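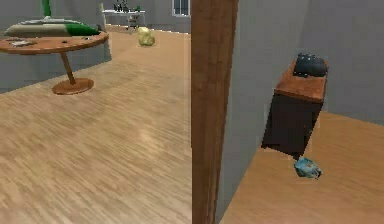 Kesa support wrote back this morning to say that the list had gone through fine on their side, all 183 names, and could we please check which version the Tulo border office was opening.

Thank you for getting back to us so quickly, we know you have other missions leaning on you this month! We did check, and Tulo has the September version, the right one. What they see, though, is 26 families with no travel status at all, just a blank where it should say cleared or waiting. The guards won't lift the gate for a blank, and I can't say I blame them.

Tried so far: logged out and back in, sent the list again from the El Ouafi reception center, and had Tulo open it on the old Gruteron laptop as well as the new one. Same blanks on both.

One thing that may help (or may be nothing, you'll know better than me): every blank family was moved over from the embassy's paper forms, and those have the status in the remarks box.

Update, 2:40 p.m.: that was it. Your colleague ran the remarks through again and the blanks have filled in, except for 5 families whose forms were never stamped. We're asking the embassy for those now, so please keep the ticket open until tomorrow.

Status: waiting on customer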